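FOR IMMEDIATE RELEASE
Risstead, 2024-06-14

Stoson Presents Lemon Board Play Kitchen Set for Small Hands

Stoson, the maker of play kitchen goods from Risstead, announces its new Lemon Board set. It has a cutting board, a yellow toy knife and lemon slices, and it is made for children who want to help in the kitchen before they can use a real blade. The set will be in shops in June.
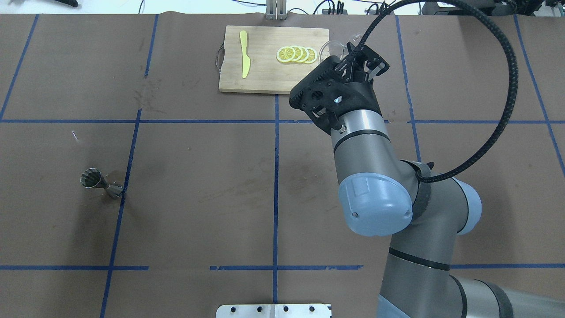

Lemon slices and toy knife on the bamboo cutting board.

"We wished to make a board which a parent is also not ashamed to leave on the table," says Austra Navickas, head of design at Stoson. She tested 23 knife shapes before the handle was chosen.
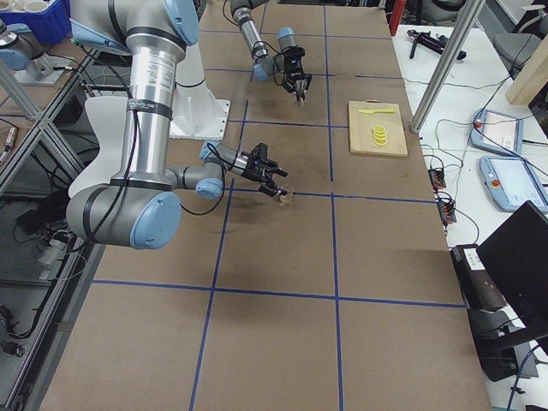 Stoson started with one small workshop in Dunska and today employs 25 people. The company likes to keep its sets short, so that a child can put everything back alone. With the knife laid near the upper edge of the board, the four slices fit below it in one overlapping stack, and a small wooden cup can stand apart as a separate piece of play. The first production is 2000 sets. 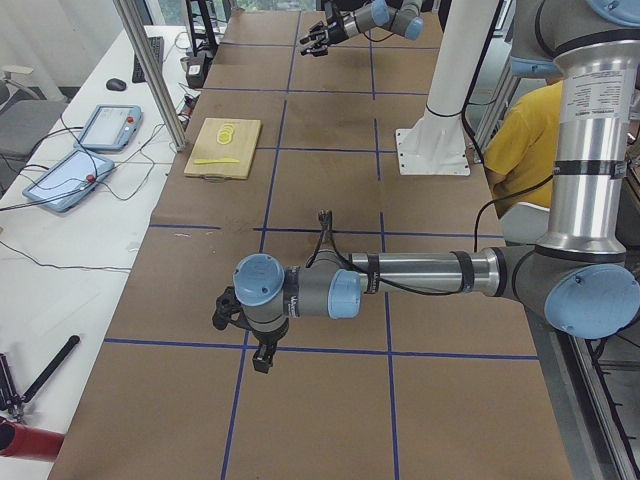

Where can the set be bought?
The shop chain Canpolat will sell it first, in 40 stores, and orders from other shops are accepted from the end of June.

Press contact: Volodymyr Pavliuk, Stoson, Risstead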